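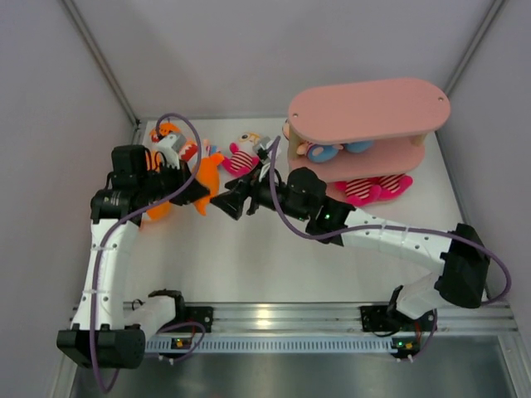
Reltevell opens its toy lending library in Nadudcombe this August

NADUDCOMBE – Families in Nadudcombe will soon be able to borrow toys the same way they borrow books. The Reltevell Toy Library opens its doors in August on the ground floor of the old Malinowski furniture store on Grodmont Street, with 723 toys, games and puzzles ready to go home with local children on the first morning.

Membership is free for anyone who lives in the town or the villages nearby. Each family can take home up to 3 items at a time and keep them for a month. If a toy turns out to be a favorite, it can be renewed once, as long as no other family has asked for it.

The idea has been in the works at Reltevell for a long time, and it is a thrill to see the shelves filling up. Children grow out of things so quickly! A shape sorter that is the center of the universe in spring can be sitting under the couch by fall, and the next family down the street is out buying the very same one. A library lets that shape sorter keep moving, and it lets parents try something new without worrying whether it will be played with for a whole year or ignored by dinnertime.

What's on the shelves

The opening collection leans toward children from birth to age eight, with a smaller set of board games for older kids and grown-ups. There are wooden train sets, dress-up boxes, doctor kits, marble runs, floor puzzles, musical instruments, balance bikes, play kitchens (the small fold-up kind, so they fit in a car) and a very good selection of building blocks. Dolls and dollhouses have their own corner by the front window, next to the farm animals.

Plush toys are part of the collection too, which surprised a few people when the plans were first shared. Many toy libraries leave them out because of the extra cleaning. Reltevell asked local parents what they wanted to see, and soft toys came up again and again, so they are in. Every plush toy goes through the washing machine and a full dryer cycle between loans, and each has a cloth tag sewn in with its catalog number. Hand puppets are handled the same way.

Parents who would rather not bring home a loved bear and then have to part with it a month later have a point, and the staff have thought about this one. Soft toys can be renewed twice instead of once, and the front desk keeps a "goodbye card" that children can fill in or draw on when they return one. The card travels with the toy to its next home.

The library also has 61 items chosen with help from local speech and occupational therapists. These include switch toys with large buttons, weighted lap animals, textured balls, picture card sets, and puzzles with easy-grip knobs. They sit on the same shelves as everything else and anyone may borrow them. A green dot on the box shows which ones they are, and a folder at the desk explains how each one can be used.

How borrowing works

Signing up takes a few minutes at the front desk. Adults need to bring one piece of mail with a local address. Children are welcome to come along and get their own card with their name on it, although the loan itself goes on the adult's account.

Every toy goes out in a mesh bag or a clear box with a list of its parts taped inside the lid. Staff check the parts with the family at pickup and again on return. Lost pieces are a fact of life, and there is no fine for a missing puzzle piece or a runaway train car. Families are simply asked to say so, and the library will try to find a match from its spare parts drawers. If a toy breaks during normal play, there is no charge for that either.

There are no late fees. A text message goes out three days before the due date and again on the day. A family with something very overdue will need to return it before borrowing again, and that is as strict as it gets.

Larger items such as play kitchens, tunnels and ride-on toys can be reserved by phone. The library also has party boxes, each holding games and washable tableware for a birthday at home. Party boxes go out for four nights and are booked separately, so they don't count toward a family's regular loans. Early interest in these has been very strong – anyone with a fall birthday coming up is encouraged to put in a request soon.

A new life for the Malinowski building

Many longtime residents will remember the Malinowski store for its sofas and its big revolving door. The door is still there, and it has been cleaned and locked in place as a display case for the toy of the month. Visitors will use the wider side entrance, which has a ramp and an automatic opener.

Inside, the old showroom has been split into two spaces. The front half holds the lending shelves, set low enough for small children to see into every bin. The back half is a playroom with a padded floor, a reading nook, a train table and a changing area. Families don't have to be members to use the playroom, and they can stay as long as they like during opening hours. Strollers can be parked along the hallway, and there is a water fountain with a low spout for kids.

The original maple floor was saved in the lending area. It had been under carpet for decades, and the builders were as happy as anyone to find it in such good shape. The paint colors were chosen through a vote at Nadudcombe's elementary school, where sunflower yellow beat out a determined campaign for purple. (The restrooms are purple. It seemed only fair.)

Toy donations

Reltevell will accept toy donations from opening day onward, and the response so far has been wonderful. During a collection weekend in the spring, 400 toys came in from homes across the area, and many of those are now cleaned, cataloged and part of the opening collection. The rest were passed along to preschool classrooms.

For now, the library is looking for:

Wooden puzzles with all their pieces
Train track and train cars, any brand that fits standard wooden track
Board games for ages six and up
Dress-up clothes in washable fabrics
Hand puppets and finger puppets
Musical instruments for small hands, especially shakers and drums

The library can't take car seats, cribs, helmets, toys with loose magnets, or anything that has been recalled. Electronic toys are fine if they work and if the battery door closes with a screw. Plush toys should be clean and should survive a warm wash, so please leave out anything filled with beans or pellets. Donors are asked to bring items to the side entrance during opening hours and not to leave bags outside overnight.

Events for the opening month

The first morning begins at 10 a.m. with a short welcome outside the side entrance, followed by open play and sign-ups until 4 p.m. There will be face painting, lemonade, and a giant floor puzzle that everyone can help put together. The puzzle was drawn by students from the Nadudcombe art club and shows the whole length of Grodmont Street, including the duck pond and the bakery.

Other events planned for August include a toy repair table, where visitors can bring a broken favorite from home and learn how to fix it; a baby hour with songs and soft mats; an evening board game night for teens and adults, starting at 6:30 p.m.; and a quiet morning with the lights lowered and the music off for children who enjoy a calmer room. Quiet mornings will then continue every month. All events are free. Game night is the only one that requires a reservation, as the tables fill up fast.

Grandparents, child care providers and foster families are warmly invited to join as well. Home child care providers can ask for a group card, which allows a larger loan and a longer borrowing period. Teachers who would like to bring a class should contact the front desk to set up a visit before regular hours.

About Reltevell

Reltevell is a nonprofit based in Nadudcombe that supports play, reading and family life in the area. It also runs the Grodmont Street story hour and the winter coat swap. The toy library is paid for through local grants and individual gifts, and membership will remain free.

Membership forms, the full toy catalog and the August events calendar are available at the front desk on Grodmont Street and on the Reltevell website. Members of the press who would like to tour the library before opening day can arrange a time through the Reltevell office.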